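Ernico opens its simulated work table to remote trainers

25/06/2018 - Stedholm

This website uses cookies to remember your settings and to count visits. By continuing to read you agree to our use of cookies. Accept | Change settings

The software firm Ernico has opened its training program to people outside the company. From this week, anyone who has registered can log in from home, take the controls of a gripper on a simulated table, and show it how a small job should be done. The recordings are then used to teach a control program to do the same job alone.

The project has the name Ondard. It was started in Stedholm with a small group of employees, who did all the first recordings themselves. According to the company, they collected 1,913 of them before the doors were opened, and 525 were later put aside. The reasons were different from case to case. In some the operator stopped halfway, in others the connection was too slow and the hand arrived late to every object.

The work is done entirely on the screen. The trainer holds a controller, and the gripper follows the movement of the wrist. The view is the one from just behind the fingers, so the trainer looks at the table from where the gripper is and has no picture of the whole room. New people find this difficult in the first hour. When the wrist turns, the table and the floor turn also, and it is easy to lose the sense of which way is up.

The first task in the program deals with small blocks on a wooden table. The trainer must bring the fingers over a block, turn them to suit the angle it is lying at, close them and lift. It sounds simple, but a block that lies at an angle to its neighbour can be pushed away by the outer side of a finger before it is ever held.
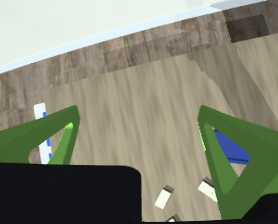
What the trainers are asked to do

Each session begins with a practice period that is not recorded. After that the trainer repeats one task until the session is over, and the objects are in a new position every time. Ernico asks people to move at a calm and steady speed, and to correct a mistake in the middle of the movement if they can. A recording with a small error and a good correction is kept, because the program has to learn this part too.

The company does not want everybody to work in the same way. Some trainers come down straight from above, others approach from the side and turn at the last moment. Both are accepted. The instructions say only that the fingers should be open before they come near the table, and that the trainer should not drag an object along the surface unless the task asks for it.

A person can do 2 sessions in one day and not more. Ernico explains this limit with its own experience from the winter, when recordings made late in a long day were often the ones that had to be removed. Tired operators made bigger movements and forgot to open the fingers fully.

Between one attempt and the next, the trainer can move the open gripper freely over the table and look for a better angle. This searching is recorded as well. The developers at first cut it away, but they have since put it back - the program was good at closing on an object in front of it and very poor at finding one at the side.

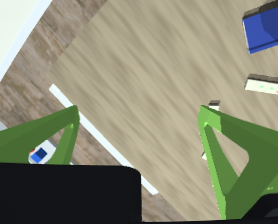
The open gripper over the simulated table, with nothing between the fingers. Render: Ernico

From the screen to the workshop

The next part of the project will take place with real equipment. Llorente, a maker of packing machines, has agreed to test the trained program on an arm in its own workshop. The tests are planned for September and will use 5 tasks, beginning with the easiest. In that workshop a person will also be able to take the arm by hand and lead it through the movement, and these demonstrations will be compared with the remote ones.

Ernico says it expects differences. In a simulation, a block does not have dust on it and the table does not shake when somebody walks past. For this reason the company does not promise any result for the autumn, and it has not said when Ondard could become a product.

Registration for remote trainers is open until the end of the summer. No technical education is needed, but applicants must have a stable internet connection and must pass a short test with the controller. Training sessions are paid by the hour, also when the recording is later put aside. Those who are accepted will receive the program and a written guide by email.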